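Sorting out the fabric drawer: notes in 14 posts

Reading time: 6 min
Last updated: August

1/
Cleared the lightweight fabric drawer this week. Posting the method because I have done this badly twice before and have now worked out what I was getting wrong. The subject is thin, slippery cloth: linings, voiles, old scarves, offcuts from costume jobs. Cotton and wool behave differently and are not covered.

2/
Starting position. One drawer, 447 mm wide internally, from a Nutwood chest bought second-hand. Everything had been pushed in by hand over two years. The drawer would close only with a knee against it. Total weight of contents on the kitchen scales: 3,539 g. For thin synthetics that is a lot of area.

3/
First mistake on earlier attempts: folding each piece as it came out of the drawer. You have no idea of the range of sizes yet, so you pick a fold to suit the first piece and it is wrong for the rest. Empty the whole drawer on to a flat surface before folding anything. I used the bed.

4/
Second mistake: sorting by colour. It looks tidy for a fortnight. When you need a lining you are looking for weight and opacity first, and colour third or fourth. A blue voile and a blue lining satin have nothing in common at the sewing machine.

5/
Sort in this order:
a) weight (does it float or does it drop)
b) opacity (hand behind it, can you see your fingers)
c) size (over a metre, under a metre, scrap)
d) colour, if you still care by then

6/
Work in small heaps. Three or four pieces at once is plenty. A large heap of slippery cloth slides off itself and the edges get lost inside other pieces. Pulling at a random corner drags the neighbours along and puts fresh creases in what you have already smoothed.

7/
A typical small heap has a royal blue, a yellow-green and a large white. The white is thin enough to be slightly see-through, so it goes in the sheer group. The blue has a faint shine and feels like lining to me. The yellow-green was the most twisted of the three and took longest to open out.

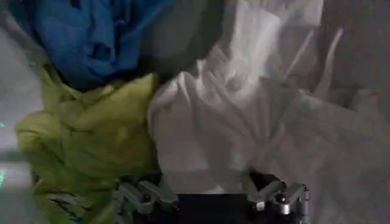 8/ UNPICKING A HEAP

Take the largest piece first, even when it is not on top. Find one selvedge or hem and follow it with finger and thumb until you reach a corner. Hold that corner, keep following to the next one, and lift with both hands. The cloth will fall straight under its own weight, or near enough.

If there is no hem, look for the straightest edge. Scraps with no straight edge at all go directly to the scrap bag. Do not try to fold a curve.

9/ CREASES

Most of them do not matter. Drawer creases in synthetic lining come out with a cool iron and a pressing cloth on the day you use it. Pressing everything before storage added two hours last time and the creases were back by spring.

Exception: anything pleated or crushed on purpose. Leave those twisted. Tie loosely with tape and keep them out of the folded stack.

A dark mark in a tightly gathered area may be only the shadow in a fold. Open the cloth fully and look again under a daylight bulb before deciding it needs washing. I have washed a clean scarf on the strength of a shadow.

10/ FOLDING OR ROLLING

Tried both. Results:

Folded: compact, but slippery cloth shears sideways when the drawer is pulled sharply. The stack leans, then collapses at the back where you cannot reach it.

Rolled on card: stays put, easy to pull one out, takes up more depth.

Rolled on itself with no card: unrolls overnight. Do not bother.

I settled on card for anything over a metre and flat folding for the rest. The cards are cut from Girus shelf boxes, 82 mm wide. Narrower cards buckle in the middle. Wider ones will not stand upright with the drawer shut.

11/ SECURING

Pins leave holes in thin cloth and rust if the room is damp. Rubber bands perish and stick. Clothes pegs mark.

A strip of cotton tape, once round and tucked under itself, does the job. No knot. A knot presses a dent into the layers beneath it, and on satin the dent shows.

12/ LABELS

Each roll gets a paper tag under the tape. Mine carry length, width, fibre if known, and where it came from. "Unknown, probably polyester" is an acceptable entry. Guessing "silk" because it feels nice is how you end up with a melted patch on the iron.

If you need to know, snip a few threads from the edge and do a burn test over the sink with the window open. Hard bead afterwards suggests synthetic. Crushable ash suggests natural. A blend gives you a bit of each and tells you very little.

Pencil only. Ink transfers to pale voile, and the pale voile is always the piece next to the label.

13/ WHAT WENT

Kept: everything over a metre, plus smaller pieces with a definite use.

Moved out: duplicates of a dull grey lining bought from the Okafor market stall when it was cheap. I had forgotten the first lot and bought it again.

Scrap bag: 337 g, which the textile bank in Flustmont takes. They want it dry, bagged and tied. Check with your own site first, as some accept wearable clothing only.

The remainder fits the drawer in one layer of rolls with a folded stack on the left. It closes with one finger.

14/ MAINTENANCE

One rule. Anything that comes out goes back on its card the same evening. If it can't, it goes in a basket on top of the chest, where it is in the way. The basket is small on purpose. When it is full I have to deal with it before I can cut anything new.

Time for the whole job, excluding the burn tests: one afternoon and part of the next morning. The sorting was quick. Cutting the cards was slow, and I would do that in advance next time, in front of the radio.

Additions after questions:

- Drawer liner: plain acid-free tissue. The scented sort leaves a residue on acetate.
- Moths: not interested in polyester. Keep wool and silk elsewhere in a closed box.
- Static: a real nuisance in winter. Run a damp hand along the edge of the drawer before opening it fully. Wiping the cards with a barely damp cloth also helps, provided they are dry again before rolling.
- Sheers: put tissue between the layers if a dark and a pale piece share a card. I have had navy shed on to cream.
- Hanging: fine for short periods. Over a season the bias-cut pieces stretched at the clip and had to be trimmed square.

Comments

hemline_and_sons
Sorting by opacity before colour is a good tip. Mine are in rainbow order and I can never find a lining.

quietbobbin
Do you roll right side in or right side out?

Author reply
Right side in for satin, because the outside turn picks up dust. For voile I don't distinguish.

tackingthread
Disagree on pegs. The wooden ones with a scrap of felt glued inside leave no mark that I can find. Agree entirely about rubber bands, I had one weld itself to a length of georgette.

quietbobbin
Thanks. How long are the cards? You only gave the width.

Author reply
Cut to the depth of the drawer less a finger's width. Measure the inside, as the front panel is misleading.

oddmentsbox
My scrap bag is heavier than my fabric. Off to find some cotton tape.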